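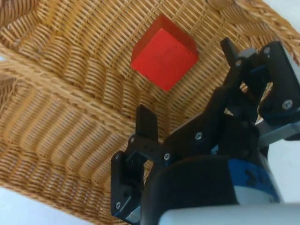
Slide 1: woven basket, close up

Print this page
E-mail this page

Speaker notes – club evening, Holtbridge Harriers

Good evening, and thank you for turning out when it's so wet. I want to talk about track and field for the under-13s, and mostly about the 1000 metres, which I think is the best distance we have for that age. (Pause. Let people at the back sit down.)

Slide 2. Last season we sent 19 children to the Fahy meeting. For most of them it was their first time on a proper track, and you could see it in their faces when they walked out of the tunnel! Some had never worn a number before. We used far too many safety pins.

Why the 1000? It's two and a half laps, so the start and the finish are in different places, and the children love that. They get a long run at the first bend before anyone has to worry about the kerb. It's short enough that a sprinter will give it a go and long enough that a cross-country runner feels at home. I've watched throwers run it and come back grinning.

Slide 3, the pacing chart. Go slowly. Explain that the red line is a child who sets off flat out, and the blue line is the same child in November after six weeks of even running. Ask who recognises the red line. (Hands always go up – mine too.)

Slide 4. Field events. Please don't let the runners drop these. At Galtier the under-13s all do a jump or a throw before they're allowed near the relay, and it's a lovely way to run a morning. Their long jump pit is open from 9 am and there's a queue by ten past.

Mention the Perkora League here. Two matches, both away, coach leaves from the leisure centre. Entry forms are on the table by the door. If your child has a league number already, write it on the form. The one I keep seeing left off is 3332, so if that's yours, come and find me!

Slide 5. Relays. Show the clip twice, the second time with the sound off. Point out the outgoing runner's hand, how steady it is, and how early she goes. Then get four people up and do it with the cardboard tubes. Move the chairs first.

Questions. Someone will ask about spikes. Answer: trainers are fine for the first year, and the club has a box of second-hand pairs to try on after the talk.

Print | E-mail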